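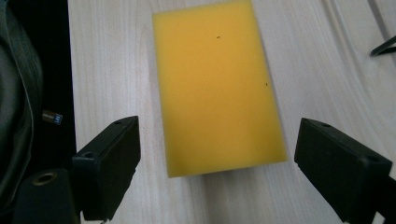 Figure 4. Yellow sponge on the wood-grain tabletop.

3.2 Wiping material

Each trial used one rectangular foam sponge with a finely porous surface (Figure 4). Sponges were rinsed, pressed under a 600 g plate and weighed. Uptake was taken as the gain in mass after a single pass along the tabletop — lengthwise only, following Solberg and Aasen. Small specks on the foam were not treated as defects. Sponges were replaced after 213 passes.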